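Swapping the processor in an old desktop

I put this off from February until last week, and then it took me less time than lunch! If you have a hand-me-down tower and a faster used chip to go in it, you can do this at your kitchen table.

Shut down, unplug everything, and hold the power button for 12 seconds. Lay the case on its side and take the panel off. Touch bare metal before you reach in (I do this every few minutes, probably too often).

Undo the cooler screws a little at a time, going corner to corner. If it feels glued on, twist gently — don't yank. Then lift the lever, open the metal frame and pick the old chip straight up by its edges.
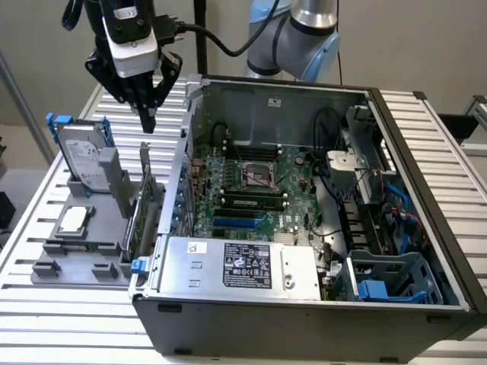 Before the new one goes in, find the little triangle on its corner and match it to the mark on the socket. Lower it, let go, and close the lever. It should need no pushing at all. Wipe the old paste off the cooler with rubbing alcohol, put a pea-sized dot of fresh stuff on the chip, and screw the cooler back down in the same corner-to-corner order. Plug the fan back in — I forgot mine the first time.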